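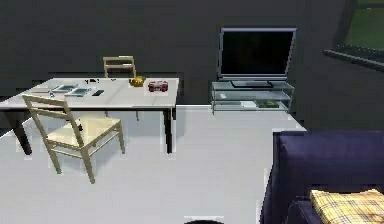
Drornine 设备组 · 移动平台维护小组

内部分享讲稿：一台 Ureck 的日常照料
主讲：Kazue Shibata
时长四十分钟，留十分钟提问。讲稿里括号内的字是给自己看的，不念。

【开场，三分钟】

大家下午好，我是设备组的 Kazue。先请大家看一会儿屏幕上的客厅，别急着听我讲话。（停五秒。）

好，问一下在座的各位，如果你是一台底盘离地很近、头顶一个深度相机、肚子前面一个激光雷达的机器，你最怕这间屋子里的什么？（等人回答。上次有人说沙发，有人说椅子，都可以接着往下聊。）

我自己的答案是那个玻璃电视柜。透明的层板，金属的架子，腿又细，我们组里提起它都会叹气。可是我特别喜欢它！今天要讲的维护流程里，有一大半的故障最后都是在它面前露的馅。

讲的是二号机，Ureck 二号。我从它拆箱那天开始管它，到上个月底累计运行 1,784 小时。各位用过它的人可能只见过它乖乖干活的样子，我想讲讲它不干活的时候我们都在对它做什么：怎么装起来，每天看什么，坏了怎么修，修完了怎么确认可以还给你们。

（如果投影偏暗，请后排关一下灯。屋子后墙是深灰色，灯太亮就看不清了。）

【第一部分：为什么维护工位旁边摆着一块仿真屏，六分钟】

来过我们工位的人都知道，左边是升降台，右边是工具车，中间一块大屏，上面常年开着 Vostimow。很多新同事以为那是做算法的人忘了关的，还有人好心替我们关过一次。（笑一下，别点名。）

Vostimow 是我们的仿真环境，现在大家看到的客厅就是里面渲染出来的一间房。维护组用它做的事很朴素：机器每次动过传感器、动过轮子、动过手臂的任何一个零件，量出来的新参数要先填进仿真里的那台机器，在这间房里跑一遍固定路线，跑顺了，再上真机。

为什么先跑仿真？讲一次我自己干的傻事。二号机第一次换头部相机支架，新支架比旧的高一点点，我把外参文件里的高度改了，单位写错了，毫米当成了米。当时没有仿真这一步，我直接上电，机器认为自己的眼睛长在天花板以上，于是满地都是悬崖，它一动不动地站着报警，我查了整整一个下午的悬崖传感器。传感器冤枉极了。

后来我把同一份错误的文件放进 Vostimow，不到一分钟就看出来了，整张地图往下沉，桌面跑到了地板下面。从那以后我就很服气，工位上必须有这块屏。

这里我想强调一下仿真管得了什么。单位错、正负号错、坐标系左右手搞反、机身轮廓文件忘了更新，这一类它抓得又快又准。轴承发涩、插头松、镜头上有指纹，它一概不知道。所以后面讲到的检查清单，两边都有，各查各的。

【第二部分：这间房里我们看哪几个地方，七分钟】

（激光笔，慢一点，这段大家容易提问。）

固定路线的名字就叫"客厅一圈"，起名水平有限，请多包涵。路线从地板中间空着的那一片开始，先往桌子走。

第一个检查点是白桌子前面那把椅子。浅色木头，四条细腿，微微往外撇，而且椅子是斜着放的，一部分塞在桌沿底下。我们的激光雷达装得低，扫到的就是椅子腿。雷达装歪一点点，四条腿在地图上就会变成不太像样的四个点，有时候少一个，机器就觉得能从中间钻过去。请注意椅背那几根横条，雷达在那个高度是看不见的，要靠深度相机补上。两个传感器的数据叠在一起，椅背应该正好长在椅子腿上面。如果椅背飘到一边去了，就说明两个传感器之间的外参没对好，回去重标。

我很喜欢拿椅子来判断标定，比标定板的残差数字直观多了。数字是 0 点几，谁看了都觉得还行，可是一把椅子的背和腿分了家，任何人走过来都会说"哎，这个不对吧"。

第二个检查点是桌面。桌上放着两片蓝灰色的扁东西，平板也好小册子也好，旁边是一部小小的黑手机，斜着放的。再往右，靠里有个小小的黄色的东西，旁边有一个红色的方盒子，看着像收音机。维护的时候我们不抓它们，只做一件事：手臂伸到桌面上方悬停，看末端估计出来的高度和桌面差多少。扁的东西特别有用，桌面高度估错了，第一个消失的就是它们，它们会"陷"进桌面里。红盒子个子高，错得再多它也还在，所以拿它来检查就太宽松了。

第三个检查点，玻璃电视柜。（到这里语气可以兴奋一点，我本来就兴奋。）

真实世界里，深度相机看玻璃常常会直接看穿，量到后面的墙上去；换个角度又会反光，冒出一团假点。渲染出来的玻璃当然比真的守规矩，所以我们在仿真的传感器模型里加了一个玻璃掉点的设置，打开以后层板大部分会从深度图里消失，只剩架子和几条细腿，还有层板上放着的那本绿色的书，在深度图里像是浮在空中。机器这时候应该怎么办？应该靠那几条细腿和机身轮廓里的安全余量停下来，离柜子远远的。如果它继续往前凑，多半是我们换完保险杠以后，轮廓文件还是旧的。

这件事发生过两次，两次都在仿真里拦住了，真柜子一次也没挨撞。

第四个检查点在沙发这一侧。深色的大靠背，颜色很暗，沙发上有个黄格子靠垫。真机上深色布料对雷达的回波弱，所以我们看的是转弯时离扶手的距离，扶手是弯的，最考验里程计。轮径参数错了，走直线看不太出来，绕着扶手转一圈就原形毕露。

有人可能要问窗户。窗外那片模糊的绿色我们不用，路线也不去那边。

【第三部分：每天、每周做什么，八分钟】

（这一段给新值班的同事，讲慢。）

每天开机前，人先到，机器后醒。我坚持这个顺序。先用手推一推，底盘断电的时候两个驱动轮是可以推动的，推的时候听声音。轮子应该有一点点均匀的沙沙声。如果是一顿一顿的，先翻过来看轮轴上缠了什么。十次里有九次是头发和线头，真的，我攒过一小袋。

然后擦镜头。深度相机有三个窗口，很多人只擦中间那个最像镜头的。两边的也要擦！投射器那个窗口要是脏了，画面上看一切正常，深度图就会多一块洞，你会以为是标定坏了，然后花两个小时重新标定，标完洞还在。擦用无纺布，干的，不要哈气。

接着看电池。二号机的电池包标称循环是 800 次，现在走到了 358 次，还不到一半，容量掉得很平缓。我们的习惯是不充满，也不用到底，值班表上写了上下限，照着来就好。插拔接头的时候捏壳子，不要拽线。

再往下是急停。每天按一次，真按，看到驱动器断电的灯亮了再复位。我知道大家嫌复位麻烦，还是请按。

每周多做四样。一是轮子的紧固螺钉，用扭力扳手，过一遍标记线，线错开了就重新拧、重新画。二是手臂各关节回零，记下编码器的偏移，填到表里，和上周比。三是清散热口，小刷子加吸尘器，不要用压缩空气对着吹，会把灰吹进里面去。四是在 Vostimow 里跑一遍"客厅一圈"，用当天的参数文件，哪怕这一周什么都没改。

最后这一条经常有人问，什么都没改为什么还要跑。我的体会是，"什么都没改"这句话的可信度要打折扣。共享盘上的参数文件，每个人都能打开，手一滑就存了。有一回机身宽度后面多了一个零，机器在仿真里觉得自己比桌子还宽，哪儿也不肯去。要是真机上出这个事，我们肯定先去拆驱动器了。

【第四部分：一次完整的维修，九分钟】

讲一个例子，从头到尾，十二月的事。

现象：二号机右转的时候偶尔往外漂，左转没事。使用的同事写的单子是"走路有点醉"。我觉得这个描述写得很好，请大家以后都这样写，比写"导航异常"有用多了。

第一步，复现。在走廊上贴了胶带，左转十圈、右转十圈，看停下来的位置。左边很集中，右边散成一片。到这里还不知道是机械还是参数。

第二步，分边。把当时的参数文件放进仿真，跑客厅，绕沙发扶手那一段左右都走。仿真里两边都很漂亮，离扶手的距离几乎一样。这就帮了大忙，参数文件是好的，问题在铁家伙身上。那天晚上我心情特别好，虽然什么都还没修。

第三步，上升降台。托住底盘横梁，不要托电池仓，电池仓的底板是薄的。断电，拔电池，等驱动器的灯全灭，再等一会儿。拆左侧轮罩，四颗螺钉，前面两颗长，后面两颗短，装反了长的会顶到线束，所以拆下来按位置放在磁盘上。

驱动轮的减速模块用的是 Mowat，我们自己叫它小圆罐。手转输出轴，正转顺滑，反转到某个角度有一点空程。空程！找到的时候我喊了一声，隔壁组以为我夹到手了。

第四步，换。Mowat 模块不建议在工位上拆开，我们整个换下来送修，装备用件。装的时候注意三件事。线从上面走，不从侧面走，侧面会磨。螺钉按对角顺序分两次拧，第一次只到一半。编码器插头有方向，插到底会有轻轻一声响，没有那一声就拔出来重新插。

第五步，重新量轮径。备用轮胎面比旧的新，直径大一点，左右两边就不一样大了。量法是压着机器自身的重量，在地上推一段固定的距离，读编码器的圈数再反算，左右分开算。空载拿卡尺量出来的不算数，胎面是软的，压上去会变小。

第六步，填参数，回仿真。在客厅里跑，第一遍就碰了椅子！准确地说是蹭到了前面那把椅子往外撇的腿。看日志，我把左右轮的数值填反了。改过来再跑，过了。大家看，修了一天的硬件，最后差点栽在两个格子上，这间小客厅又救了我一次。

第七步，真机。先慢速，人拿着急停跟着走，走廊的胶带左转十圈右转十圈，两边都收拢了。然后进实验间跑正常速度。全部做完才在单子上签字。

从停机到交还用了两天，动手的时间其中大概半天，剩下的都在等备件和复测。备件后来我们多放了一个在柜子里，第二层，贴绿标签的盒子。

【第五部分：记录，四分钟】

二号机的维护记录到现在是 186 条，有长有短。最短的一条只有四个字，"擦了镜头"。最长的一条是我刚才讲的右转，写了三页。

记录怎么写，我只有几个请求。写看到的，写听到的，时间写到分钟。参数改动前后的值都写，只写新值的话，想退回去的时候就抓瞎了。仿真跑没跑过，跑的是哪一份文件，写文件的校验码，别写"最新版"，最新版一个星期以后就成了谜。猜测也欢迎写，前面加个"猜"字就行，猜错了不丢人，我那条悬崖传感器的猜测到现在还挂在上面。

（如果时间不够，这一段压缩到一分钟，直接讲校验码。）

【第六部分：接下来想做的，三分钟】

有几件事还没做完，想找人一起。

"客厅一圈"现在椅子的位置是死的。真的屋子里，椅子每天都有人挪。我想让两把椅子在每次跑之前随机转一点角度，位置也挪一点，对面那把现在从正面只露出椅背上半截和一条腿，挪出来以后对机器是个新的考验。

玻璃掉点的设置目前是凭手感调的，和真玻璃差多少，我心里没底。打算找一块真的玻璃层板，让二号机从不同角度看，把掉点的比例量出来，再填回去。谁家有淘汰的玻璃柜，请联系我，搬运我来。

还有桌面悬停那一步，现在靠人眼看扁的东西有没有陷下去，想写成脚本自动判断，值班的人就可以腾出手去擦镜头。会一点 Vostimow 脚本接口就能上手，我可以带。

一号机和三号机要不要照搬这一套，也想听听各位的意见。一号机的雷达装得高，椅子腿那个检查点可能要换个看法。

【提问备用】

问仿真会不会让人对真机放松警惕：会有这个倾向，所以签字栏是分开的，仿真一栏，真机一栏，两个人签。

问为什么用客厅，不用标准测试场地：Ureck 就是要进屋子干活的，标准场地里没有斜着塞在桌子底下的椅子。标定板照样在用，月度标定时用。

问跑一圈要多久：仿真加速以后很快，够泡一杯茶。真机正常速度慢一些，中间会在电视柜前面停一下。

问可不可以自己改参数文件：可以，请先复制一份，改完叫我或者当天值班的人一起跑一圈再放回去。

问送修的 Mowat 模块查出了什么：报告还没回来，回来以后贴在工位的白板上。

（结束后把 Vostimow 切回工位账号，参数文件恢复成二号机当前版本，演示用的那份错误文件记得删掉。）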